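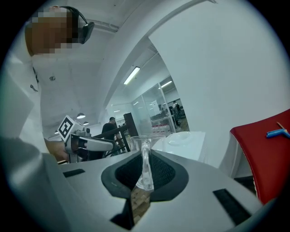

I'm looking for a second pair of hands to help me fit and service wood-burning stoves, working out of my showroom in Durkgate. I've been doing it on my own with a part-time lad and I just can't keep up any more (nice problem to have, I know!). You'd be sweeping flues, lifting hearths, sealing pipes and drinking a lot of other people's tea. It's mucky work, so anything white with long sleeves, like the top in the photo, is best left at home. I'll give you overalls and decent gloves.

You don't need to have done stoves before. If you've done a bit of building, roofing or plumbing, great, and I'll pay for your training and the exams. You do need a driving licence and you can't mind heights. Some of the cast-iron Ronditau stoves are real brutes, but we've got a stair climber for those.

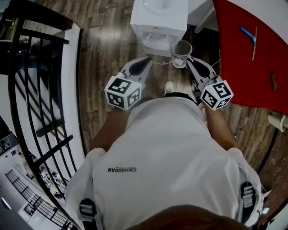
Both hands full and a backpack on.

Most jobs are in Durkgate and out towards Torby, up to 50 miles there and back on a bad day. It's four days a week to begin with, going full time in September when everyone suddenly remembers they've got a chimney. Pay is £14 an hour while you're learning, plus an £800 bonus once you've passed everything.

Drop me a line through the contact form or come into the showroom, any weekday after 2. Tell me what you've been doing lately, no need for a fancy CV. I'd like to hear from you by Tue 10 April, please.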